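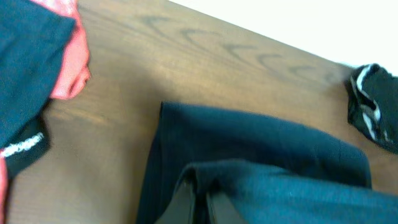
3.2. Ce que les habitants disent du bois de leurs tables

Nous avions pensé, en préparant l'enquête à Lirow, que les conversations porteraient surtout sur les repas, sur les places que chacun occupe et sur l'heure à laquelle on dessert. Or, dans 49 des foyers visités, on nous a parlé longuement du meuble lui-même, de la cire qu'on y passait autrefois, des taches qu'on a fini par aimer. Le corpus Isia, avec ses plus de 400 extraits transcrits, en garde une trace abondante et, il faut bien le dire, assez attachante.

Le vocabulaire recueilli mérite qu'on s'y arrête un peu. Les locuteurs les plus âgés distinguent volontiers le « fil », la « veine » et la « flamme », là où leurs petits-enfants se contentent le plus souvent de « lignes » ou de « dessins ». Un bois clair parcouru de longues stries sombres, comme celui de la figure 2, peut ainsi recevoir plusieurs noms dans une même cuisine — et susciter, à l'occasion, une aimable dispute.

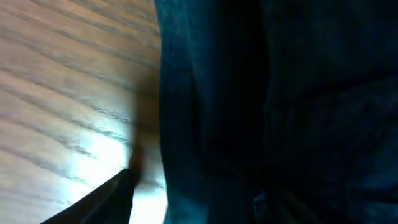
Ces écarts entre générations ne se réduisent pas à un appauvrissement du lexique. Dans 11 entretiens menés à Fodor, les plus jeunes reprennent des mots entendus chez un grand-parent et leur donnent un sens voisin : la « flamme » y désigne parfois la couleur chaude du meuble entier. Nous avons conservé ces emplois tels quels dans le glossaire, avec le contexte de chaque occurrence, et nous y revenons dans la section suivante à propos des verbes d'entretien.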